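Print this thread | E-mail this thread

Board: Snacks, Sodas and Small Kitchens
Topic: Melon soda with breakfast, who's with me?

**pebblewick**
OK, I need to talk about melon soda before noon. I've been on a kick since March and I am not sorry! It started when the Jiang market over in Stendetstead put in a new shelf of Japanese drinks, and I grabbed a Sangaria melon soda purely for the color of the label. That lime green! I opened it the next morning with toast and leftover meat from the night before and it was so good I went back the same afternoon.

The thing is that salty meat and plain toast really want something sweet and fizzy next to them. Orange juice is too sharp for me. Coffee is fine but it flattens everything. Melon soda is candy-sweet, sure, but the bubbles clear your mouth out and then you're ready for the next bite.

So who else does this? And what do you put with yours?

**tincup_lou**
Not breakfast, but I keep one for lunch. Fried rice and melon soda is my big treat at the end of a long work stretch. Good for you for going all in, though.

**gravelroad52**
Soda at 7 in the morning would put me on the floor. I've had the melon kind and to me it tastes like the green popsicle, the one left in the box when the good ones are gone. With meat? No thank you. I say this with love.

**pebblewick**
The green popsicle was the BEST one, and now I know we were raised differently.

Put the table together a little nicer than usual this morning to make my case.
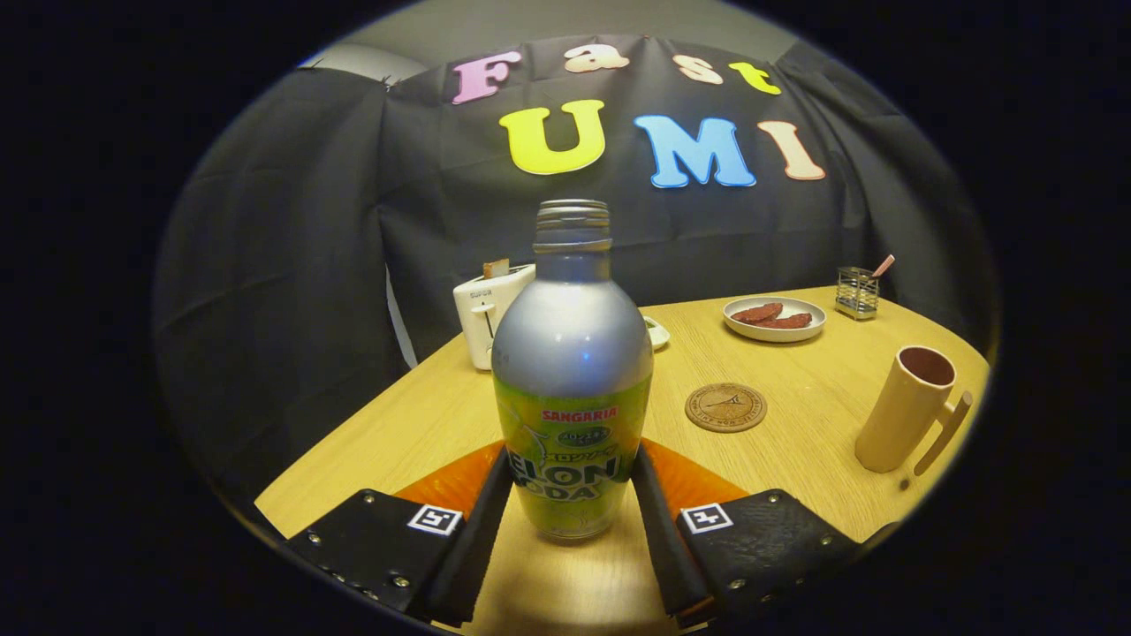
Melon soda up front, toast still in the toaster, meat on the round plate.

I love a silver bottle with a screw cap, by the way. I can pour half, close it up and have the rest with a sandwich later. Try that with a can.

**hollyhock_and_rye**
Oh, I love that bottle! The round silver top half makes it look like a light bulb or a little thermos. I'd be washing it out and sticking one flower in it.

Is the toaster one slot or two? I'm shopping for a small white one. My kitchen in Skostdale has 30 inches of counter, total, and the big four-slice monster has to go.

**pebblewick**
It's small, and it's a sweetheart. Lever on the side, easy to wipe down. It runs hot, so I keep it on 3 and watch it. On 4 you're scraping the toast over the sink.

**marrowbone**
Going to disagree on saving half for later. Any soda loses something the second time you open it, and the sweet ones lose the most. By lunch you've got green syrup. Pour it for two people or drink it all.

Also, you need ice. Lots of it, in a tall glass, and let it sit a minute before you take a sip. Straight from the fridge isn't cold enough for something this sweet.

**tincup_lou**
Ice waters it down, though. I put the glass in the freezer while the food is cooking and skip the ice completely.

**marrowbone**
Watering it down a little is what I'm after! Try it once with a big handful of ice and a squeeze of lime and get back to me.

**pebblewick**
Lime!!! Why have I never done that. OK, trying it tomorrow. I'll fight you on the half bottle, though. Cap on tight, back of the fridge, and mine still hisses when I open it at lunch.

**quillfeather**
Float person checking in. Tall glass, ice, soda, one scoop of vanilla on top, and a cherry if you have one. Pour the soda first and put the ice cream on slowly, or you'll have green foam all over the table (ask me about my white tablecloth). We made 14 of these for my kid's party and not a drop was left in any glass.

I know that isn't breakfast. On a weekend it could be.

**gravelroad52**
See, now a float I would try. Where do people find the stuff? The grocery store here has cola, the other cola and a root beer.

**hollyhock_and_rye**
There's a place in Drarero, across from the bus depot, with a whole cold case of Japanese drinks. They're in the back past the noodles, so it's easy to miss. I've picked up the grape kind there too and liked it even more than the melon.

**pebblewick**
Grape! Adding it to the list. I'm in Drarero next week for the dentist, so that's my reward sorted out.

And gravelroad, I'll make you a deal. Try it once with something salty. Doesn't have to be breakfast, doesn't have to be meat. Even buttered toast with a good pinch of salt will do. If you still hate it I'll never bring it up again.

**gravelroad52**
Fine. Lunch, not breakfast. And I'm using the ice.

**marrowbone**
Smart.

**gravelroad52**
Back with a report. Grilled cheese, pickle, melon soda, glass full of ice. First few sips, still popsicle. Then somewhere in the second half of the sandwich I noticed my glass was empty. I don't love it. I did go get the rest of the bottle.

**pebblewick**
I'm counting that as a win! And the lime was great, marrowbone. I used too much the first time, but half as much was just right. Still saving my half bottle for lunch.

**quillfeather**
Does the lime work under ice cream or does it curdle? Asking before I ruin another tablecloth.

**marrowbone**
Haven't tried it. I'd rub the lime around the rim and keep the juice out of the glass.

Last updated: 9:52 p.m.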